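Filed under: Short Fiction

1. The survey

Hideaki Uchida measured the wall at Grilthorpe twice. The first figure was 531 centimetres, the second 532. He recorded the first and signed the sheet. The brick stopped below a band of white plaster, and the upper courses were the darker ones. 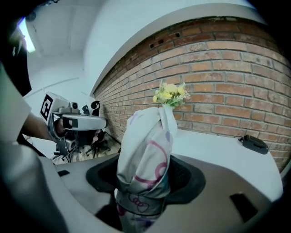 2. The letter

In February the owners wrote from Moltolholm. Their own plan gave 532. They asked him to account for the missing centimetre – in writing, within 7 days. He sharpened a pencil and drove back to Grilthorpe.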